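Drumholm Household Textiles Survey: Data Card

Version 4
Maintained by the Drumholm Textile Record
Contact for corrections: Tsegereda Ayele, Records Office

Summary

The Drumholm Household Textiles Survey is a catalog of bedcovers, quilts, blankets and table linens kept in private homes in the Drumholm and Unov districts. Each record gives the type of item, its measurements, the main fabrics, the method of construction and whatever the owner could say about its age and origin. The survey covers items in daily use as well as items kept in storage.

Version 4 adds records from 47 households in Unov and replaces the condition scale used in earlier versions.

Contents of the release

items.csv – one row per textile
households.csv – one row per household, with district and year of visit
terms.txt – the word list used for fabrics, stitches and patterns
notes/ – free-text remarks by the surveyors, one file per household

The item number in items.csv is made up of a district letter, a household number and a running number. Numbers from withdrawn records are not used again.

How the records were made

Surveyors visited each household by appointment. Items were laid flat on a bed or table and measured along two sides, with the longer side entered first. Fringes and loose edging are left out of the measurement and described in the remarks field.

Fabric content was judged by eye and touch. No fibers were removed for testing. Where the surveyor could not decide between two fabrics, both are entered with a slash between them, and users should treat such entries as unresolved.
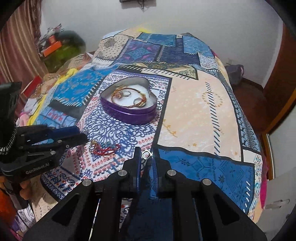 Patchwork is recorded under its own heading, separate from whole-cloth and woven covers. The pattern field holds the name given by the owner, even where a different name is common elsewhere. The standard name, if one could be assigned, is in the field pattern_std. In 14 records the two names conflict in a way that could not be settled, and pattern_std has been left blank.

Dates

Most dates rest on family memory. The field date_basis shows whether a date comes from the owner, from a mark on the item or from a written source such as a letter or receipt. Dates given by decade are entered as the first year of that decade.

Known limitations

Households took part by choice, and the survey should not be used to estimate how common any type of textile is in either district. Knitted items are thinly covered in the Drumholm records – surveyors were not asked to include them until version 2. Condition grades from versions 1 to 3 cannot be converted to the present scale.

Use and citation

The data may be used for research and teaching with credit to the Drumholm Textile Record. Household numbers must not be matched with names or addresses. The word list was prepared by Duarte Morais and may be reused separately on the same terms.

Corrections received before the end of August will be included in the next release.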